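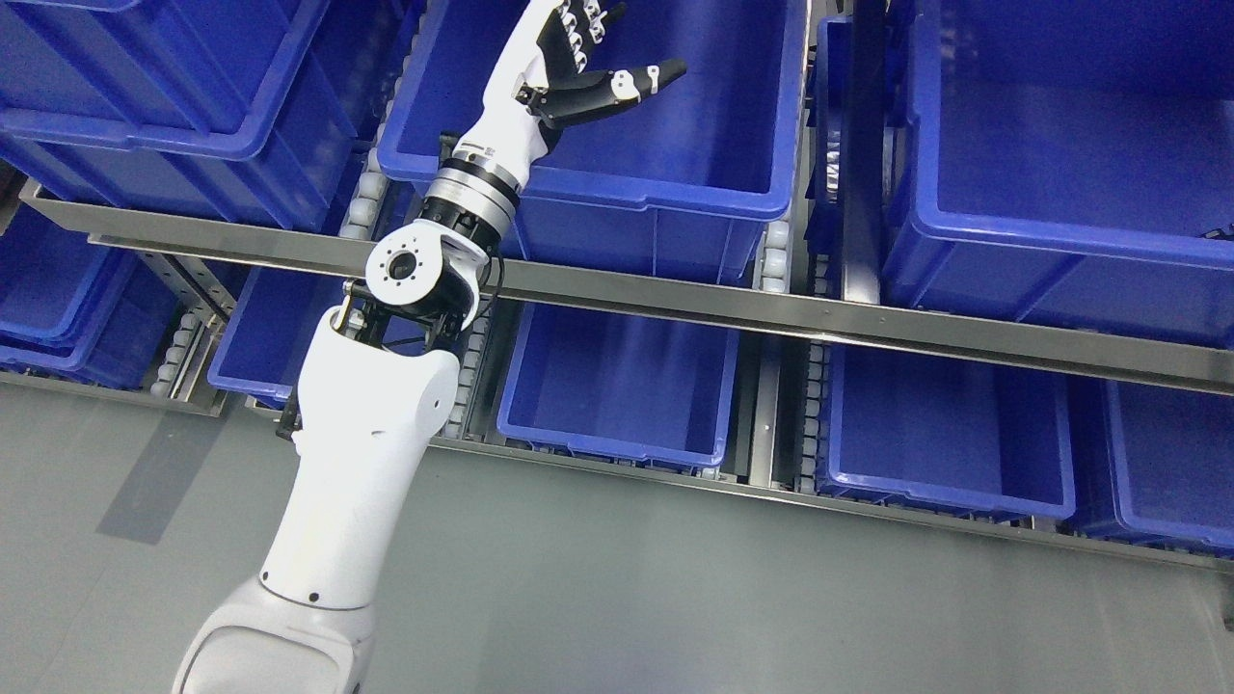
A white arm with a five-digit hand over an empty blue bin in a flow rack.

Florneck bin-picking trials

The Florneck bin-picking trials are a series of comparative tests of robot hands, grippers, arms and arm controllers, carried out at a former parts warehouse in Florneck. The trials measure how well different combinations of equipment can take single items out of plastic storage bins held in a gravity-flow rack, and put them back. They are run by the Sedamley Handling Laboratory, which also keeps the written test method and the set of test items.

The trials are best known for their side-by-side testing of many-fingered hands against simpler two-jaw and suction grippers. Results are published as tables, with no overall score or ranking.

Background

Flow racks are widely used in parts stores and packing areas. Bins are loaded at the back of the rack and roll forward on sloping lanes, so that the oldest stock is always at the front. They were laid out for people, who can lean, look over a rim and feel about for an item they cannot see. Fixed industrial arms have usually been given flat trays or moving belts to work from, and much of the earlier published testing of grippers was done on open tables.

The Sedamley laboratory had tested grippers on tables for several years before it took over the Florneck building. Users of its reports complained that a gripper with good table results often did badly in a bin, where the walls limited the directions from which it could approach. A short pilot in May used one arm and two grippers, and the method was revised twice afterwards. The first full round followed with eight end tools.

Rack and bins

The rack is of steel and holds blue plastic bins on two tiers. The bins stand among lanes of small white rollers set in metal tracks. A steel rail passes in front of the upper tier, just below the rims of the bins, and has an effect on the results, as an arm reaching for the lower tier must stay clear of it. In the early rounds, contact with the rail was the most common reason for a stopped run on the lower tier.

Bins are left empty for the reach tests and filled by hand for the picking tests. Each bin position has a number, and positions next to a vertical post are reported separately from the others. A post takes away part of the space an arm needs to bring its elbow round, and some arms that reach every open position cannot reach those beside a post without changing the angle of the wrist.

Test items

The item set contains 22 kinds of object, chosen from stock lists supplied by three warehouses. It includes boxed goods, bagged fasteners, short lengths of hose, cloth gloves, bottles, coiled cable and several small metal parts with no flat face. Items are replaced when worn. A change of packaging is treated as a new item, and older results are not compared with it.

Two of the original items were withdrawn. One was a paper sack that tore too often to give useful figures, and the other was a spray can that rolled under the rack whenever it was dropped.

End tools

Three classes of end tool are accepted.

Suction tools. These have one or more cups fed from a vacuum line. They are the quickest class on boxes and sealed bags and need very little room between the item and the bin wall. They fail on cloth gloves and on most of the metal parts.

Two-jaw grippers. These close two flat or curved jaws, driven by an electric motor or by air. They cope with more of the item set than suction tools do, but items lying flat against a wall or in a corner are often missed, as one jaw has to pass between the item and the plastic. The Bramwell jaw gripper has been used as the reference tool since the first full round. It is run at the start and end of each test day so that drift in the arm or the cameras can be noticed.

Hands. These have several jointed fingers, usually with a thumb set against them. A hand can hook, pinch or wrap an item, and can push another item aside first. Hands are the slowest class in the trials and the most varied. The best of them has picked every kind of item in the set at least once, which no tool of the other classes has done. They are also wide when open, and some cannot be lowered fully into a bin with the fingers spread.

Arms and controllers

Arms are tested in two mounting positions. In the first the arm is fixed to a pedestal in front of the rack. In the second it is mounted at shoulder height on an upright body, in the manner of a human arm, and has to reach up and over the front rail. The second arrangement was added at the request of groups developing robots meant to work in spaces already fitted out for staff.

The shoulder-height arrangement gives a poorer view of the lower tier. The upper arm and elbow can come between a head-mounted camera and the bins. Entrants may add a second camera at the wrist, and most now do. Runs with one camera and runs with two are listed in separate columns.

Controllers are compared by running the same arm and the same end tool under each in turn. Two are in regular use at Florneck. The Sirmont controller plans a complete path before the arm moves and will refuse a pick if no clear path is found. The laboratory's own controller plans in short stages and corrects the path as new camera images arrive. The first gives fewer contacts with the bins. The second completes more picks in the same time and handles items that shift when touched, but it must be stopped by hand more often.

An operator working through gloves or a hand-held device may also drive the arm directly. Such runs are used to find out what a tool is capable of, apart from the quality of the software, and are marked in the tables with the letter D.

Test method

A full test has three parts.

The reach test is done without items. The open tool is brought over each bin in turn, lowered to the floor of the bin at the centre and four corners, and withdrawn. Any touch on a rim, wall or rail is recorded. A tool that cannot reach the floor of a bin may still enter the later parts, but only at the positions it can serve.

The single-item test places one item in a bin in a fixed pose. Each item is tried in the centre, against a wall and in a corner. A pick is counted when the item has been lifted clear of the rim and held while the arm moves to the next lane.

The mixed-bin test fills a bin from a printed list and allows the machine 102 attempts. Attempts that lift two items at once are recorded as double picks and do not count as successes, even if one of the two is the item wanted. Damage to items is noted after each bin.

Results are given as the number of picks out of the number of attempts, with the median time. Early reports also gave a single combined figure, but this was dropped when it was found that a small change in the weighting could reverse the order of the top four entries.

Results

By the report of 13 December 2020 the trials had logged 3033 attempts in mixed bins. Suction tools had the shortest median time and the highest share of successes on boxed goods. Two-jaw grippers had the fewest double picks. Hands were ahead on cloth, hose and coiled cable, and behind on nearly everything else when run under a controller. Under direct operation the gap between hands and two-jaw grippers was much smaller, which the report took as a sign that control of the fingers, more than their build, was holding the class back.

Differences between arms were smaller than those between tools. The main exception was on the lower tier, where arms with a long forearm had trouble folding enough to enter the front of a bin from above.

Criticism

Several entrants have objected that the bins are all of one colour, which makes it easy for camera software to separate items from the background. The laboratory has said that mixed colours would make older results harder to compare, but has agreed to an optional test with grey bins. The lighting has also been questioned. It comes from overhead, and the shadow of the arm moves across the rack during a run. Others have pointed out that the items are clean and the bins undamaged, unlike those in most working stores.

See also

Flow rack
Vacuum gripper
Bramwell jaw gripper
Sedamley Handling Laboratory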